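Records Room Inspection – Checklist with Comments
Vandemen Legal Archive, case files and witness statements
Inspection date: 8 July 2022
Completed by: Corrado Sartori
Copy to: Werkden site office

Scope: storage, access and handling of statements taken from detainees' families and former detainees, held for the Mota hearings. The Destel boxes are on long-term loan and are checked to the same standard.

Marks used: OK / Fix / Not checked

1. Entry and keys

1.1 Door locks and self-closes – OK
1.2 Key log signed in and out – Fix
Comment: 14 entries since the last inspection. Two have a time out and no time in. The keys are all on the board, so this is a paperwork fault, but the log may be asked for in court and it has to be complete.
1.3 Visitor sheet kept separate from the key log – OK
1.4 Names of protected witnesses not visible from the doorway – OK
Comment: the wall list that was a problem in November has been taken down.

2. Paper files

2.1 Boxes off the floor – OK
2.2 Boxes labeled by case number only – Fix
Comment: 7 of the Destel boxes still carry family names on the lid. Relabel with the case number and shred the old labels. Do not paint over them or cover them with tape.
2.3 Original signed statements in sealed sleeves – OK
2.4 Translations filed behind the original, never in place of it – OK
2.5 Chain of custody form in every box – Fix
Comment: opened 15 boxes at random. One had no form. The form was later found in the translators' tray and put back, with a note of when and by whom.

3. Digital copies

3.1 Scans stored on the local server only – OK
3.2 Login needed for each user, no shared password – OK
3.3 Backup drive stored in a separate building – Not checked
Comment: Werkden to confirm in writing.
3.4 Audio recordings of interviews encrypted – OK
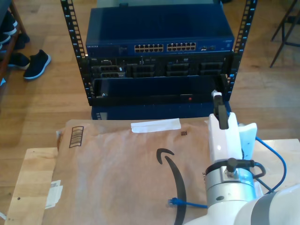
3.5 Access list matches current staff – Fix
Comment: 47 accounts on the list. Three belong to interns whose placements have ended. Close these and keep a dated record of the closing, as the defense teams are entitled to ask who could open a file and when.
3.6 Deletion requests from witnesses logged and answered – OK
Comment: one request is still open. The witness wants her address removed but her statement kept. That can be done with a redacted copy – the original stays sealed.

4. Fire and water

4.1 Extinguisher in date – OK
4.2 Exit route clear – OK
4.3 No liquids near open files – Fix
Comment: coffee cup on the reading table. Spoke to the reader.
4.4 Smoke detector tested – OK

5. Interview room

5.1 Cannot be overheard from the corridor – Fix
Comment: normal speech can be made out with the door shut. A seal along the bottom of the door would help. Until it is fitted, keep the corridor clear during interviews.
5.2 Consent form available in all working languages – OK
5.3 Witness can leave without passing the waiting area – OK
5.4 Contact card for the counseling service on the table – OK

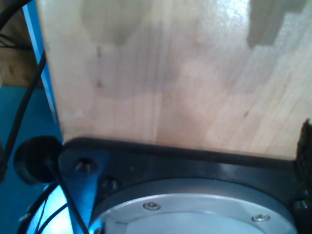 Reply from Werkden: We accept 1.2, 2.2 and 3.5 and will have them done before the next batch of statements comes in. We don't agree with 5.1 as written. Keeping the corridor clear means closing the only way to the restrooms, and some interviews run nearly all day. We would like to move interviews to the upstairs office until the seal is fitted. The backup drive is stored off site and a signed letter will follow.

Response to the above: upstairs is acceptable if 5.3 can still be met. Please walk the route first and write down which door the witness would use. 3.3 stays as Not checked until the letter arrives.

Items carried over to the next inspection: 1.2, 2.2, 2.5, 3.3, 3.5, 4.3, 5.1

Signed: C. Sartori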